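Reading Room Will Open With Exhibition of Family Letters

Sunday, June 5, 2022

The neighborhood library on Mansour Street will open its new reading room next Saturday at 11 a.m., after a renovation which started in March of last year. The first event in the room is an exhibition of letters and postcards that local families kept at home, many of them for more than one generation.

The exhibition has the title "Dear All of You" and it will stay until the end of August. The entrance is free. Visitors do not need to be members of the library.

Femke Brouwer, the head librarian, began to ask for letters last autumn with a small notice at the front desk. She expected a few envelopes. By the end of winter the library had received 585 items, and the oldest one was sent from a port town by a ship's cook to his sister. He writes mostly about the price of onions.

"People think that their letters are not important because they speak about the weather and the cousins," Brouwer said. "For us this is exactly the interesting part. I had to read some of them two times, because the handwriting is difficult, and I was glad to do it."

From the whole collection, 100 letters and cards were chosen for the walls. The others can be read as copies in binders at the long table near the window. All originals will go back to the families in September, except for a small group which the owners decided to give to the library.

The framing was done by Abdelilah Erraji in his workshop behind the market. He made the frames in pale wood, so that the old paper would not look too yellow next to it, and he worked on them in the evenings during the whole spring. The library paid for the materials and he asked no money for the first 20 frames.

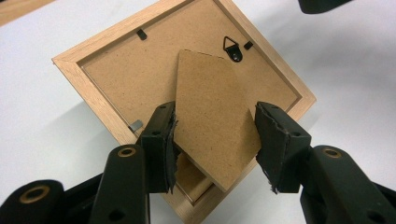

The back of a frame in pale wood, with its hanger screwed to the board.

Most of the letters are written in English, Spanish, Arabic and Dutch. Short translations are printed on cards next to each frame. Hipólito Lagos, a retired school teacher, translated the Spanish ones, and he also lent three letters from his own mother. In one of them she explains to him how to cook rice, and then she explains it again on the second page, as she was not sure that he understood.

The renovation of the room was more expensive than it was planned. The old heating pipes under the floor had to be replaced, and the work stopped for seven weeks while the library waited for parts. The town paid the greater part of the additional cost. A book sale in the yard brought another $3,000, and this money was used for lamps and chairs.

The reading room has now 38 seats, and there is a separate corner for newspapers. The shelf for local history, which was in the basement before, has moved upstairs with its 700 books and maps. The basement will be closed to visitors until the new stairs are ready – the library did not give a date for this.

On the opening day, Musa Chukwu will read aloud from several of the letters at 2 p.m., with the permission of the families. Coffee and tea will be served in the hall. Children can write a postcard at a table by the entrance, and the library will pay the stamp.

The reading room will be open Tuesday to Saturday from 10 a.m. to 6 p.m. and on Thursday until 8 p.m. Groups of more than ten persons are asked to call the front desk before they come.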